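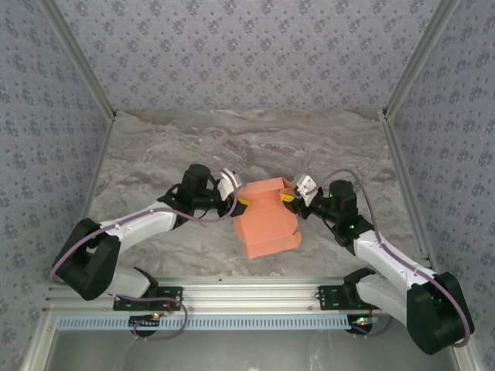 Bunitz Are Putting the Second Record Out Themselves

Filed under: Music News / Local Bands
Print this | E-mail to a friend
14 comments

Well, it's official. Bunitz are done with Sestix, and the new album is coming out in September with no label on the sleeve at all. I know a lot of you had heard this already (Hunton is a small town and drummers talk) but I wanted to wait until the band had told their own mailing list before I put it in mine.

For anyone who signed up recently, Bunitz are the four-piece who used to play Thursday nights in the back room at the Perrin, back when the stage was still against the wrong wall and you had to walk past the bass player to get to the restroom. I must have seen them a dozen times that first winter. They were loud and kind of messy and the singer forgot the words to the same song every single week, and I loved them. Then Sestix signed them, they got a real van, and the first album came out, and it was good! It was really good. I still think the second side is the best thing anyone from around here has recorded.

So what happened? Not much drama, sorry to say. I've seen people online making it out to be a big blowup, somebody storming out of an office, money gone missing, all of that. What I've been told by two of the four is that the deal was for one album with an option on another, the label had until the end of spring to pick up the option, and the end of spring came and went. That's it. No phone call either way for a while, and then a pretty friendly one. Everybody wished everybody luck.

I do have opinions about it though, and it's my newsletter, so you're getting them.

First off, I think the label sat on its hands. The first album sold 876 copies on vinyl, and I know that number because the band read it out from the stage at the last Perrin show and the whole room cheered. For a band with no radio play outside the college station, that's great. They sold a lot of those themselves, from a folding table next to the coats, with the guitarist making change out of a cookie tin. If I had a band who would do that every night after playing for an hour, I'd want to keep them.

On the other hand, I've put out records myself (one seven-inch and a cassette, hold your applause) and I know what it costs to have boxes of unsold stuff in your hallway for years. A small label gets it wrong a couple of times and then there isn't a label. Sestix have three other acts with albums due before Christmas and I'd guess they looked at the calendar and the bank account and got nervous. I can be annoyed and still get it.

The recording itself is finished, by the way. They did it in nearly 2 weeks over the summer, at the singer's uncle's place out past the reservoir, and paid for it out of the show money they'd been saving since last fall. I've heard four songs. The opener is faster than anything they've done, there's a slow one with a pump organ that made me put my coffee down, and the other two I've only heard through a laptop so I'm keeping my mouth shut until I hear them properly. The words are better. He's stopped rhyming "fire" with "higher," for which I'd like to thank him personally.

Now here's the part I think matters more than who left who. With the first album, the label owned the recordings. The band still own the songs, as in the words and the tunes, but the tapes of them playing those songs belong to Sestix for a good long time yet. With the new one, the band own both. If a movie wants the pump organ song, there's one set of people to call. If it sells out and they want to press more, they just press more, without waiting for anybody to decide if it's worth it. They're also on the hook for every dollar if it flops, and the guitarist told me he has never in his life looked at so many quotes for shrink wrap.

I asked around a bit last week to see what other people made of it, and I got more back than I was expecting.
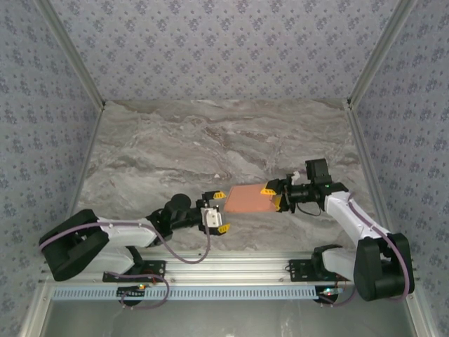 Inès Picard wrote to say I was being too hard on the label and too easy on the band. The way she sees it, an option means somebody gets to say no, and a band who sign one ought to be asking in January what the plan is instead of waiting to find out in June. She also said that going it alone sounds wonderful until it's your turn to spend the weekend chasing a record store for the money on five copies, and that she'd like to see how they all feel about it next year. Then she said she'd already ordered hers.

That's fair! I went back and forth on it all evening. I do think bands should ask more questions, and I think most of them don't because they're so happy to be signed that they don't want to look like trouble. I was exactly the same at that age. Someone handed me a contract in a parking lot once and I signed it on the hood of a car. (It was for the cassette. No harm done. I'm not sure the guy even kept his copy.)

Where I don't agree with her is the chasing stores part, mainly because Bunitz were doing most of that already. They drove the boxes to the shops, they made the posters, they booked the second half of the tour on their own when the agent went quiet. What they're losing is somebody to pay the pressing plant up front, and somebody whose e-mails get answered by the bigger magazines. Those are real things to lose. I just think this particular band can stand it better than most.

A few of you also wrote in with the same worry about the old album, so let me get to that. 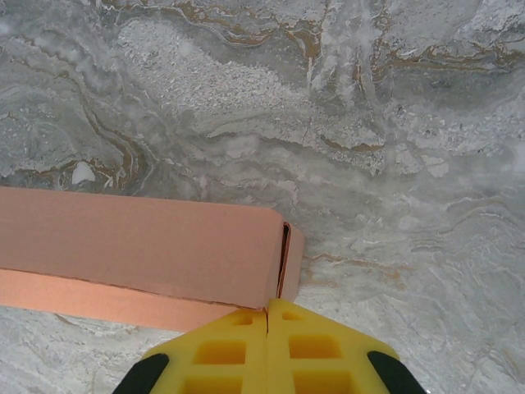 Is the first record going to disappear now that they've left? It stays right where it is, in the stores and online, and Sestix will keep selling it under the old deal. The band get their share of it the same as before.

What I don't know is if there'll be another pressing once the current one is gone. The singer thinks so, the guitarist thinks not, and I wouldn't bet against the guitarist. If you've been meaning to pick up a copy, I'd go ahead and do it. The shop on the corner by the Perrin still had four in the rack when I was in there, one with a bent corner that you could probably talk them down on.

As for the new one, you can order it straight from the band at any show or through their own page, and they're asking people to order early so they know how many to press. I'd really encourage this if you can swing it. A pile of early orders is the difference between guessing and knowing for a band paying its own bills, and you'll get the download the same day as everyone else anyway. They're still arguing over the title. I've been sworn to secrecy on the two in the running, but I'll say that one of them is terrible and I hope it wins.

There'll be a launch night at the Perrin, doors at 7:30, and they're hoping to play the whole thing start to finish with the pump organ on stage, if they can get it through the side door. Somebody has gone to measure. Opening act still to be confirmed, and if you're in a band and you want it, write to them and not to me, please. I had six of you last time and I felt awful.

Next issue I'll have the write-up of the choir thing at the library, which I promised last time and then forgot to bring my notes home from. Also, whoever left the gray scarf at the open mic, it's behind the bar.

Print this | E-mail to a friend
Shared 31 times
14 comments
Tags: Bunitz, new albums, labels, the Perrin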